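Student robotics club opens household tasks round to schools across the region

For immediate release - October

The Skaltine Student Robotics Club has opened entries for its household tasks round, a competition in which school and college teams build a gripper and use it to do ordinary jobs around the home.

Teams will work with everyday items, including dishcloths, cups, clothes pegs and drying stands. Each team has 12 minutes at the table and is scored on how it picks up, moves and lets go of each item. Points are taken off for dropped items and for stands that tip over.

The round is organised by the club with support from Herari, a parts supplier, and the Hodžić Workshop, which is lending bench space for evening sessions. A total of 63 students have taken part in club sessions this year. Most had never used a 3D printer or a hand tool before joining.

Cloth has been the main focus of practice this term. It folds, slips and changes shape each time it is touched, and a grip that works on a cup will often slide straight off a tea towel. Students begin with hand-held grippers so they can learn how a grip behaves before they write any code. They record each attempt, label it and share the results with the other teams. The club's practice log now holds 2,549 attempts.

"We want students to try something, write down how it went and try again," the club said in a statement. "A lot of the learning happens at the bench, with a screwdriver and a spare set of pads." 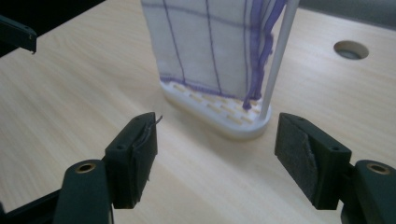
A hand-held gripper open in front of a cloth with purple lines on a white stand.

Entry is open to teams from any secondary school or college. The fee is $77 per team and covers a set of grip pads, fasteners and table time at two practice sessions. Teams may enter their own gripper design or start from the club's printed parts.

The final will be held at the Prindberg Centre. Doors open at 9 am and the first team starts at 10 am. Families and classmates are welcome - entry for spectators is free.

Entry forms and the full rules are available from the Skaltine Student Robotics Club.

ENDS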